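Erkcombe, 2023-10-10 - The computer recycling works at Omholm has a new rulebook for its robots, and it is mostly addressed to people.

The five-page code, which came into force on Tuesday, covers the cells where robot arms take apart old desktop computers. It replaces a document of 300 pages that staff were required to sign and, according to site manager Soledad Cifuentes, "occasionally stood on to reach the top shelf".

Under the new rules, every PC must be unplugged, laid on its side and opened by a person before an arm goes near it. Fixtures must be checked at the start of each shift. Reaching in to retrieve a dropped screw while the arm is live, a habit the old code banned on page 214 and again on page 268, is now banned on page one, in capitals.

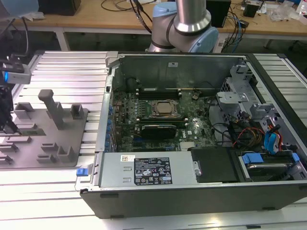
The arms must also stop and wait when they meet a part they do not recognise. Zaid Awad, who wrote most of the code, said this had been harder to get agreed for the humans.

The rewrite began in April, after an audit logged 668 departures from the previous rules in a single quarter. No one was hurt. Most involved mugs.

Union representative Gonzalo Olmedo welcomed the shorter text but wants clearer wording on who may restart a cell after an emergency stop. The current draft says "a competent person", and he has had several volunteers.

A review is due in April.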